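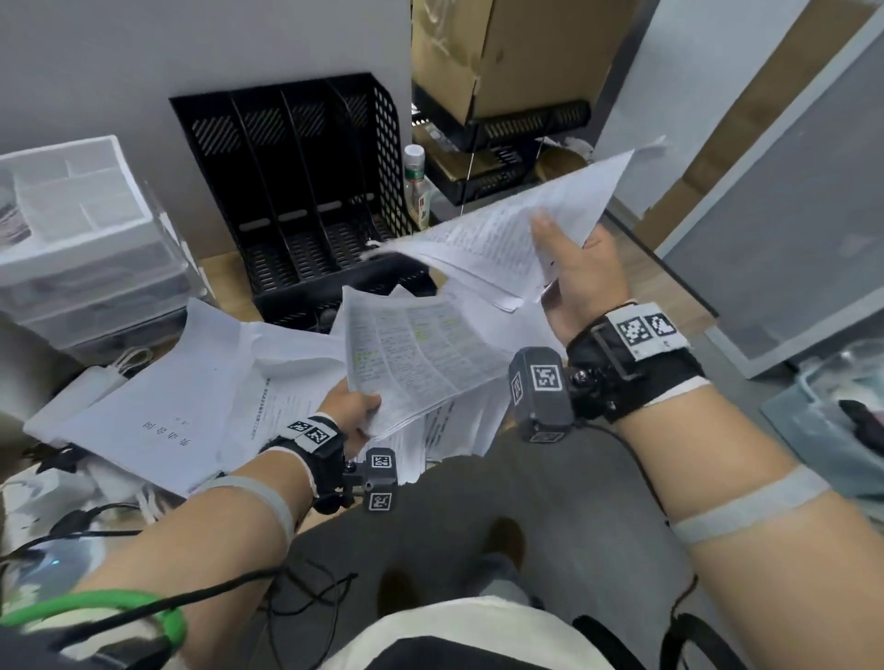
22 September 2025

I spent most of the morning re-seating the wrist units on the paper station and redoing the calibration. The last set of notes I wrote on this was in March, and half of it no longer applies after the strap change, so this post replaces it.

The station feeds demonstrations to the two-arm sorting cell we call Norkano. The task is paper: loose sheets, stapled booklets, a file organizer at the back of the desk. A person does the job wearing a tracker on each wrist, and the cell gets the wrist paths and the head camera video. Paper is a bad material for this. It bends, it slides, and a handful of sheets lifted at the wrong angle will hide a marker from the head camera.

**Straps**

The strap goes on first, then the marker patch is squared up on top, then the tracker is checked underneath. Both markers on the patch should face up when the forearm is flat on the desk. If the patch is rotated toward the thumb, one of the two drops out as soon as the hand turns to grip a booklet. I had this on the left wrist for a whole session and didn't catch it until I looked at the detection log.

Tightness matters more than I expected. Too loose and the unit shifts along the arm when you reach. Too tight and people start to hold their hands stiffly, and you can see that in the paths. My test is to make a fist, open it, and rotate the wrist both ways. If the offset between patch and tracker has changed in the log, go up one hole on the strap and repeat.

The elastic band goes on near the elbow. Cables need slack between the band and the wrist, enough for full flexion and no more. Extra slack ends up on the desk and drags paper with it.

**Cables**

This was the actual fault today. The right unit kept dropping for a fraction of a second and coming back. I swapped the port, then swapped the tracker, and the fault stayed with the cable. It had a soft spot just behind the connector, where it bends every time the hand comes up. Bending it by hand with the log open reproduced the drop every time.

The replacement is the same length with a better strain relief. I also turned the connector so that the cable leaves along the forearm and no longer has to turn back on itself. The old cable is in the bin with a knot in it. Please leave the knot in.

**Desk**

Ekkachai Bunnag asked whether we should clear the desk before recording. My answer is still no. The cell will be working at cluttered desks, and the pile is part of the task. What does need control is anything shiny or high contrast close to the hands. Black and white print in large blocks gives the marker detector something to chew on, and in the older software version (we ran Lirar 18 until the spring) a dense table on a printed page would sometimes come back as a candidate marker. The current version rejects those by size. Highlighter has never caused trouble.

**Calibration**

1. Put the calibration board flat on the desk with the papers pushed back.
2. Seat both wrist units and start the log.
3. Hold each wrist over the board, palm down, and then palm in. Hold still until the counter stops.
4. Collect 103 poses per wrist. The tool accepts fewer and should not.
5. Check the residual for each wrist separately. The combined figure hides a bad left behind a good right.
6. Lift a stack of sheets to the height of the organizer and watch for dropouts.

Step 6 is new. The old procedure ended with empty hands, and empty hands are easy to track. This morning the right side passed everything up to step 5 with the bad cable on it and failed as soon as I lifted a stack.

After the cable swap I ran the full set again. The left wrist passed the first time. The right needed a second pass because I had bumped the patch while routing the cable. Then I recorded 78 short lifts as a soak test, mixing loose bundles and booklets, and went through the log afterward. There were no link drops. There were still frames with no marker in view on the right, all of them during high lifts, and the tracker carried the path through those as it is meant to.

**Open items**

- Cable life. I have set the counter to flag a swap at 3,000 lifts. That number is a guess and will move once we have a second failed cable to compare with.
- The buckle on the right strap can touch the edge of the desk at low reach. Tape for now.
- Ekkachai Wannasri wants the residual check run automatically at the start of each session. The script is half written and currently only reads the left side.
- The March setup page is still linked from the cell's startup screen. I need to change that link to this one.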